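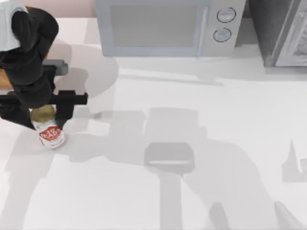
Visit report: Brunex can-making plant, Drurach

The open day at Brunex ran on a Monday in June, with tours leaving every hour from the front gate. I joined the 10 a.m. group. Ear protection and safety glasses were handed out at the gate, and phones had to be switched off past the first set of doors.

The plant makes two-piece steel food cans. Coil arrives by rail, already coated on one side, and is stored flat in an unheated hall. From there it goes to the cupping press, which blanks and draws shallow cups in a single stroke. The press shown to us was running at 117 strokes per minute. The guide said the rated speed is higher, but that tool wear climbs quickly above that point and the die sets have a long lead time.

Redrawing takes place on line 2, bought used from Adico and rebuilt on site. The frame and drive are original. The lubrication system is new and now uses a water-based fluid, so the old solvent wash has been taken out. Floor space from the wash is used for pallets.

Trimming and beading were harder to see because of the guards. Scrap from the trimmer drops onto a belt under the floor and goes to a baler at the north end. Bales weigh 400 kg each and are sold back to the steel supplier.

Leak testing was the most interesting stop. Each can is sealed against a rubber pad, pressurized with air, and checked for pressure loss. Rejects are blown off the wheel into a bin - loudly. The pads come from Pesonen and are changed every 3 shifts. A worn pad gives false rejects, and the operators look at the reject rate by pad position before they look at the press.

The seaming lab was open but not running. Cut seam sections were laid out under a projector, with overlap and body hook marked on the screen. A printed sheet listed the limits for each can size, and visitors could take a copy.

Questions were taken in the canteen. Most concerned noise at night, and the answer was that the baler now stops at 10 p.m. Coffee was free. Parking was on the grass by the rail spur, and the exit onto the Drurach road is a tight left turn for anything longer than a van.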